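Gasgate Community Kitchens Program
Progress Report to the Jaltska Fund
December 2, 2022

1. Purpose of this report

This report covers the second reporting period of the Gasgate Community Kitchens Program, which offers evening cooking and household budgeting classes to residents of Gasgate and Dretholm. It is submitted under the terms of the grant agreement and should be read together with the financial statement sent under separate cover.

2. Enrollment and attendance

Fifty-nine residents enrolled for the fall term, which opened in September. Classes are held at two sites, the Gasgate Annex and the Dretholm Adult Learning Center. Attendance at Dretholm has been steady throughout the term. Attendance at Gasgate fell after the local bus timetable changed and the last evening service was withdrawn. The start time there was moved forward by half an hour, and numbers have partly recovered.

The course runs for 14 weeks. Participants who miss a session may attend the same session at the other site, and the program office has asked both sites to post the combined schedule at the entrance.

3. Course content

The first half of the course deals with planning meals for a week, reading unit prices, safe storage of leftovers, and cooking with dried beans and grains. The second half covers larger meals, baking, and the use of the freezer. The recipe booklet has been revised following comments from the first group. Cup measures are now given next to weights, and the section on pressure cooking has been taken out until suitable equipment is available at both sites.

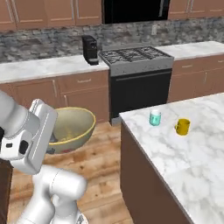

The Spanish version of the booklet was prepared by Zúñiga Language Services and delivered on schedule. A print run of 1000 copies, covering both languages, has been completed. Copies remaining at the end of the term will be offered to the public library in Dretholm and to the Gasgate food pantry.

4. Budget

Spending on instruction and ingredients is within the approved amounts. Printing came in below the estimate. Transportation is overspent — the result of higher fuel costs for deliveries between the sites — and the program requests permission to move the unspent printing balance to that line. No change to the total award is requested.

5. Matters outstanding

The rental agreement for the Gasgate Annex expires at the end of the spring term. The landlord has indicated that a renewal would be considered, but terms have not been received in writing. The program is also waiting for the county's decision on food handler certificates, which would allow participants who complete the course to receive a recognized credential. Both items will be reported on in the next period.

Submitted by the Program Office, Gasgate Community Kitchens Program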